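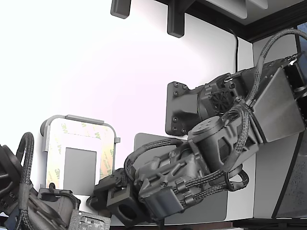 ロボットのうでを家で作るには、何がいると思う？ モーター？ コンピューター？ どちらも正解。でも、作っている人がいちばん長くさわっているのは、たぶんケーブルだ。

うでには関節がある。きみのひじや手首と同じで、曲がるところだ。関節を動かすには電気と命令がいるので、ケーブルは根もとから先っぽの「グリッパー」（ものをつかむ手）まで、ずっと旅をする。

ところが関節は曲がる。ケーブルをぴんと張っておくと、曲げたとたんに引っぱられて、ぬける。だから、わざとたるませて輪っかにしておく。見た目は寝ぐせみたいだけれど、これは計算された寝ぐせである。黒いあみ目のカバーは、こすれてきずがつくのをふせぐ服だ。

「Perron」と名づけたうでの場合、関節は6つ。ねじは52本。説明書には「かんたん」と書いてあった。書いた人に会ってみたい。

うでの根もとは、板にねじでしっかりとめる。とめないで動かすと、うでがものを持ち上げるかわりに、自分がひっくり返る。

家や工作室で作るときのきまり。

電源を切ってからさわる。動いているうでに指を近づけない。ロボットは「いたい」と言われても、やめ方を知らない。
ねじは小皿に入れる。ゆかに落ちたねじは、なぜかたなの下へ行きたがる。
両面テープでとめるときは、先にほこりをふく。はくり紙をはがすのもわすれずに。わすれる人は、大人にもいる。

次は、グリッパーに消しゴムをつかませてみよう。600円の消しゴムはやめておくこと。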